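December 5, 2023

Club notes, week 11

We spent most of this session on the book task again. The idea is simple enough: two arms, one on each side of the box, take a book off the stand together and put the next one up. Ionuț Avram wrote the first version of the script in June, and it worked fine with one paperback. Hardcovers are another matter. They're heavier, the covers slide, and if one gripper closes before the other the whole thing tips.

So the plan was to do 68 runs and write down how each one failed. I kept the log. Ionuț ran the arms and Regula Ammann reset the books between runs, which is the boring job, and we should rotate it.

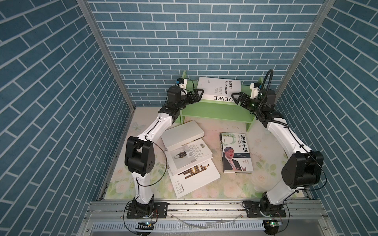 We changed two things after the first batch. The arms now wait for each other before closing, and they come in lower on the book. The waiting helped a lot. I'm less sure about the lower grip. It got rid of most of the tipping, but the fingers bumped the ledge 4 times and we had to stop and start over.

Picking up from a pile is still a mess. The script can't tell where one white cover ends and the next begins, so it goes for the wrong edge. Regula wants to try it with darker books first. I'd prefer to fix the edge detection, but her way is quicker and we'll probably do that.

Next time: finish cleaning up the log, tape down the loose wires, and bring some thinner books. If you have any you don't mind getting scratched, put them in the box by the door.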